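Home Checklists Electrical Fire Storage Contact

Linen Room and Textile Store: Quarterly Inspection Checklist, with Comments

November 25, 2021
By Arash Kermani

Site: Kitgate guest house, lower level. Linen room, folding room, corridor store. Previous inspection carried out by Maëlys Delaunay. Items marked OPEN carry over to the December visit.

1. Access and exits

1.1 Door to linen room opens fully. PASS.
1.2 Door closer returns door to latch from any position. FAIL. Closer stops short when the corridor window is open. Adjust latch speed one quarter turn and retest. OPEN.
1.3 Corridor clear to full width. PASS. Two carts parked nose to tail against the east wall at time of visit. Acceptable as long as they stay on that side.
1.4 Exit sign lit. PASS.

2. Shelving

2.1 Uprights anchored to wall. PASS, all bays except bay 4. The upper anchor in bay 4 turns freely in the plaster. Unload the top two shelves until it is reset in the stud. OPEN.
2.2 Load labels present and legible. PASS. Labels read 300 lb per bay.
2.3 Heavy items (blankets, mattress pads) stored between knee and shoulder height. FAIL. Pads were on the top shelf of bay 2. Moved during the visit.
2.4 Clearance of at least 26 inches kept below the ceiling. PASS. This is a house rule and is stricter than the previous checklist.
2.5 Step stool feet intact. PASS. The Kekton stool has replaced the folding chair noted last time.

3. Heat and ignition sources

3.1 Lamp guards fitted over all fixtures. PASS.
3.2 Nothing stored against the water heater closet. PASS.
3.3 Dryer lint screen cleaned after each load. Log has gaps on weekends. FAIL. OPEN.
3.4 Dryer duct joined with metal tape, no screws projecting inside. PASS at the two joints that can be reached. The third is behind the Fallahi dryer and was not checked.
3.5 Dried loads run through the full cool-down cycle before stacking. Staff report that this is done. Not observed.
3.6 Oily kitchen rags kept in the lidded metal can, separate from linen. PASS.

4. Moisture

4.1 No staining on ceiling or pipe lagging. PASS.
4.2 Lowest shelf at least 4 inches off the floor. PASS.
4.3 Humidity reading taken with the door closed for 15 minutes. Meter battery dead. Not done. OPEN.

5. Textiles

5.1 Blue cloth bunched in loose folds; in the second picture it overlaps a white patterned surface.

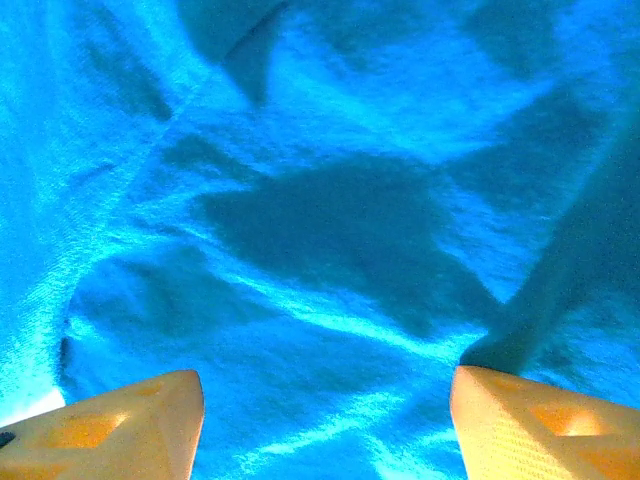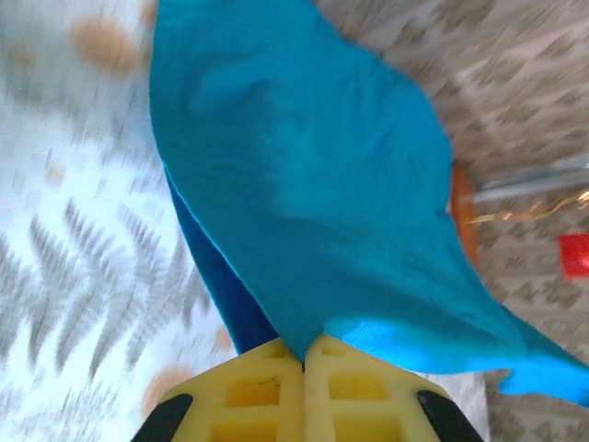
5.2 Frayed or torn items pulled and tagged. PASS.
5.3 Cleaning cloths not mixed with bed linen. PASS.
5.4 Stock rotated, oldest at front. FAIL in bay 3. New sheets had been loaded from the front. Corrected during the visit.

6. Chemicals

6.1 Cerolard detergent drums capped and standing in the drip tray. PASS.
6.2 Data sheets in the wall pocket. One sheet missing, for the stain remover. OPEN.
6.3 Bleach and acid descaler on separate shelves. PASS.

Signed off with open items 1.2, 2.1, 3.3, 4.3 and 6.2. Item 2.1 to be closed first.

Comments

dkr_maint: On 1.2, check the hinge screws before you touch the closer. We adjusted ours twice and the top hinge was the fault.

Maëlys Delaunay: The third duct joint can be reached from the crawl space hatch. Bring a mirror. I taped it last spring and would like it looked at.

Tess: Is 2.4 measured from the top of the stack or from the shelf itself?

Arash Kermani: Top of the stack. I will reword it.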